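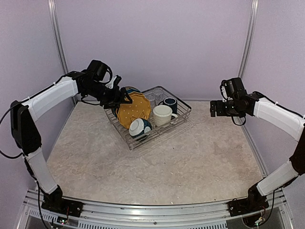

Osvaldo Brandão wrote on 19/01/2025:

> I can't see why we are leaving the Dodau ward until last. We lost it
> by a handful of votes in August and half the people I spoke to on the
> market side hadn't had a single leaflet from us. If the candidate
> turns up there only in the final week they will say we take them for
> granted, and they will be right. Could we not swap it with Hakala?

Dear Osvaldo, dear all,

Thank you for this, and sorry to be slow in answering - I was out in Bistia with the new canvassers until the light went, and then there was soup, and you know how it is once people start talking.

I think you have a good point about Dodau. When we drew up the rota we put it at the end mainly so that the bus fares debate would be over by then, as that is what everyone there wants to talk about. But I had forgotten how thin our leafleting was on the market side last time, and I do remember standing in the rain outside the bakery being told off for it, very politely, by a lady with a pushchair.

Swapping with Hakala is harder than it looks. The hall there is already booked for the candidate's meeting and the other parties have been invited too, so I would hate to move it. What we might do is bring Dodau forward and let Omar wait instead. We have six people living in Omar who can knock on doors whenever they like, and they have told me more than once that they would sooner go round after the posters are up.

So my suggestion is that we start in Dodau with four pairs, two on the market side and two up by the school, and see how far we get before it gets dark. Roughly nine streets had nothing at all from us in August, and I have the list if anyone wants it (it is in my handwriting, so do ring me if you get stuck).

Would you be willing to lead one of the market pairs, Osvaldo? People there know your face and they like you. If anyone in Omar minds waiting, please write to me or to the list, whichever is easier.

With warm wishes, and thanks again to everyone who came out in that wind,

Your ward organiser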